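Puvura notebook, Vidal bench
October, Tuesday
Start 9:40

Subject: working rules for two arms at one rack, draft C. Carrying over from the last entry, where the open items were the hand-off rule, the wording on reduced speed, and what counts as a "clear" gripper.

Scope first, as it drifted last time. These rules cover the two-arm cell with the server rack between the arms, tasks limited to drive bays and front-access units. Rear cabling is out. Power supplies are out. Anything that needs a person inside the reach of either arm with drives enabled is out and goes through the site's own procedure. Lirklow has its own lockout rules and ours sit under them. Where the two disagree, theirs win, and we write the difference down so it can be fixed in the next draft.

Naming. Draft B used "left arm" and "right arm" and we lost most of an afternoon to it, since left depends on which side of the rack you are standing on. Draft C uses "working arm" and "holding arm" for roles, and A and B for the machines. A and B are fixed in the config and on the base labels. Roles can swap during a job. The log must show the role and the letter on every motion command. Checked: Zarel writes the letter, does not write the role. Added to the change list.

Rule 1, one arm in the rack volume. The rack volume is a box drawn around the rack with a margin on the front and both sides. Only one arm may have any part of its wrist or gripper inside it at a time. The other arm stays outside with its elbow down and its program held. The exception in draft B (both arms may enter if the planner reports separation) is removed. The planner's separation figure is computed from the model, and the model does not carry cable slack, door swing or a drive that is half out of its bay. I would like the exception back eventually. It needs a separate risk assessment and its own test set.

Rule 2, hand-off. The arm leaving the volume reports clear. The arm entering does not move on that report alone. It waits for the zone monitor to agree, then waits the settle time, then goes. Settle time is 3 seconds for now. This number is a guess carried over from the old single-arm cell and I have marked it as such in the sheet. It should be replaced with something derived from measured stopping time plus monitor latency.

Rule 3, definition of clear. Draft B said "gripper open and retracted." That is two conditions that can both be true with a tray still hooked on a finger. New wording: fingers open to the commanded width, wrist outside the volume, payload estimate back to the empty-gripper value within tolerance. If the payload estimate does not come back, the arm is not clear, whatever the other two say. The operator may not override this from the pendant. Override requires ending the job and starting recovery (rule 6).

Rule 4, contact force at the rack face. Limit is set per unit type and comes from the unit's data sheet where there is one. Where there is none, the unit is not in scope until someone has measured a hand insertion on a spare. No default value. Draft B had a default and it got used for everything, including the blanking panels.

Discussion on this one went longer than I planned. The argument for a default is that an unknown unit stops the whole job. The argument against is that stopping the job is the correct result. I left the default out. If the field people find it unworkable they can say so with the unit types that caused it.

Rule 5, speed. Two speeds are named, approach and free. Free speed applies outside the rack volume with the fence closed. Approach speed applies inside the volume at all times, on exit as well as entry. Someone had read the draft as entry only, and the text allowed it. Also: the speed limit is on the fastest point of the arm, elbow included. With the wrist nearly still at a bay and the arm reorienting around it, the elbow can be moving quite quickly. The Zarel limit was set on tool speed only. Changed in the test config, not yet in the release config.

Rule 6, recovery. After any stop inside the rack volume, no automatic retreat. The arm holds. The operator looks at the gripper, either in person from outside the fence or on the cell camera, and picks one of the listed recovery moves. Each recovery move is straight back along the insertion axis or nothing. If straight back is not possible the drives come off and it becomes a hands-on job under the site procedure. No jogging in joint mode inside the volume, ever. This was in the training notes but not in the rules, and the rules are what gets audited.

11:15
Ran the sim set against draft C. Purpose is narrow: to check that the rules as written can be evaluated from logged data, and that no rule makes the basic drive task impossible. It is not evidence that the cell is safe and must not be quoted that way in the report. I have put that sentence at the top of the results folder as well.

Set is 202 runs, mixed bay positions, role swaps in a portion of them, faults injected by script. Fixed seed list, stored with the config. Same rack model throughout, and the same arm placement.

Findings, in the order I hit them:

Rule 1 evaluates cleanly. The zone monitor log and the joint log agree once the clocks are aligned. Before that they disagreed by a few samples and a hand-off looked like a violation. Clock alignment becomes a precondition of the check and goes into the test procedure as step one.

Rule 2 evaluates, with a caveat. A hand-off that is abandoned halfway (clear reported, monitor agrees, entering arm never moves) leaves no closing event. The checker treated it as still open and flagged the next entry. Either the checker needs a timeout or Zarel needs to write an "abandoned" event. I prefer the event. A timeout hides things.

Rule 3 works on paper. In sim the payload estimate is too clean to say anything about the tolerance. Needs the real wrist, with the real cable dress, after warm-up. Not scheduled.

Rule 4 blocked every run that included the plain-front unit below the drive unit. Correct according to the rule, as that unit has no entry in the table. I left those runs in the set as expected stops and labeled them so. They are a useful check that the missing entry does in fact stop the job.

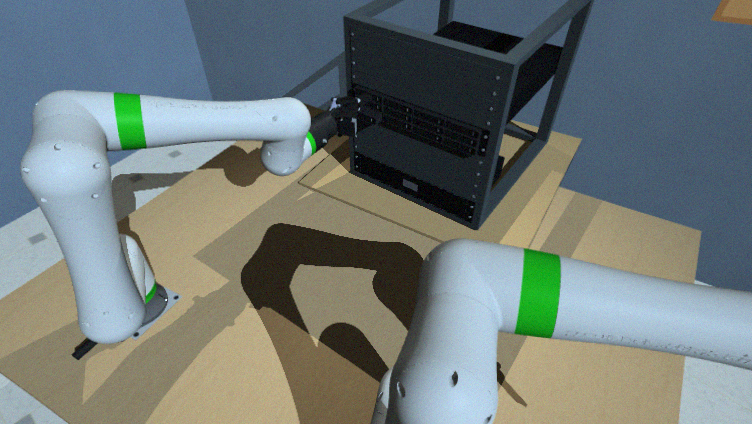
Rule 5 gave the result I was expecting on the elbow. With the limit on tool speed only, the checker flagged a good share of the exits. With the limit moved to the fastest point, none. Cycle time goes up. I have not worked out by how much and would like that figure before anyone at Lirklow asks, as they will.

Rule 6 needed a rewrite. "Straight back along the insertion axis" assumes the insertion axis is known at the time of the stop. If the stop happens during the search phase, before the fingers have found the tray, the axis is the nominal one from the rack model and may be off. Two options. Either no recovery move at all during search, drives off and hands on, or allow the nominal axis with the force limit halved. Draft C takes the first. It costs time in the field but the text is one line and cannot be misread.

One more that is not covered by any rule. The idle arm. Rule 1 says it stays outside with the elbow down and program held, and says nothing on where. In a number of the runs the parked arm was legal and still sat where an operator at the fence would be looking past it to see the working gripper. That matters for rule 6, where the operator is told to look. Proposed addition to rule 1: the park pose for each arm is fixed, named in the config, and approved together with the fence position and the camera position as one item. If any of the three moves, all three get checked again.

2:30
Record keeping. Agreed with myself on the following, to be put to the group:

Every run keeps its rule version. A result without a rule version is thrown out, including good ones.

The checker is versioned separately from the rules. Draft B results were produced with two different checkers and I cannot now say which went with which. Those results are withdrawn from the summary table.

Log buffer on the monitor is 1,000 samples before it wraps. Long holds run past that. For recovery events the start of the stop must be in the record, so the buffer has to be written out at the stop and again at the end of recovery. Config change, small.

Expected stops are listed before the run, not sorted out afterward from the results. I did this properly for the rule 4 cases and not for two of the injected faults. Those are marked as unplanned in the sheet.

Sign-off on changes to force limits takes a second reader. Changes to park pose likewise. Changes to free speed outside the volume do not, provided they go down.

On wording generally: use "must" for things the checker can test, "should" for things it cannot. Draft C has several "must" lines that no log would ever show, for example the one on the operator looking at the gripper. Kept as "must" for now with a note, as I do not want it to read as optional. The better fix is an acknowledge button that has to be pressed before the recovery menu opens. It proves a button press and no more, but it leaves a time stamp.

Open:
- role field in the Zarel motion log
- "abandoned" event for hand-offs
- measured settle time to replace the guess in rule 2
- fastest-point speed limit into the release config
- payload tolerance on the real wrist
- table entry for the plain-front unit, needs a spare and a hand measurement
- park pose, fence and camera as one approval item, draft text
- cycle time before and after the rule 5 change
- ask Lirklow which version of their lockout sheet is current. The copy in the Vidal binder has no revision on it

Left the checker running on the rerun with aligned clocks. Results go in the next entry. Stopped 5:10.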